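Chapter 4
New Hands in the Kitchen: Automation and the People Who Work Beside It

Think about the last job you watched someone do really well. Maybe it was a baker shaping loaves, or a cook running six pans at once. Now ask yourself which parts of that work you would happily hand over to a machine, and which parts you would fight to keep. It's a wonderful question, and people in real workplaces are arguing about it right now!

We begin at Pindano, a catering kitchen that sends out 600 steamed buns on a busy Wednesday. Buns look simple (flour, water, filling, steam), but moving them is fussy work. They are soft, they sit close together, and the steam is hard on fingers. Before automation, one person on each shift stood at the steamers for hours, lifting lids and shifting buns to plates. Staff called it "the hot end", and the roster for it was never popular.

The kitchen now shares that station with a two-armed robot from a firm called Zudik. One arm deals with the lid while the other picks up a bun and brings it across to the plate.
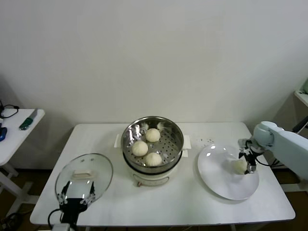
Reading time: 4 minutes

Look at how much is going on in a task most of us would do without thinking. The gripper holding the lid has to keep it out of the way, and the one with the bun has to squeeze just enough. Too little and the bun drops, too much and the pleats are ruined. Getting two arms to share a job like this is some of the most exciting engineering in the whole book, and we come back to it in Section 4.3.

But this chapter is mostly about the people. When the robot arrived, the labour at Pindano didn't vanish, it moved. The workers from the hot end now check fillings, set up the baskets and step in when a bun sticks. Some love the change. Others miss the rhythm of the old station, and a few worry about their hours, a fair worry that deserves a straight answer from any employer.

There are new skills to learn as well. Of the 59 people on staff, 4 have trained to restart the robot and teach it new positions. Should they be paid more for it? Who decides how fast the robot runs? Keep both questions in your notebook as you read.

Key terms: end effector, task sharing, job redesign, retraining

Before you go on, choose a workplace you know and write down one task there that needs two hands. What is each hand doing?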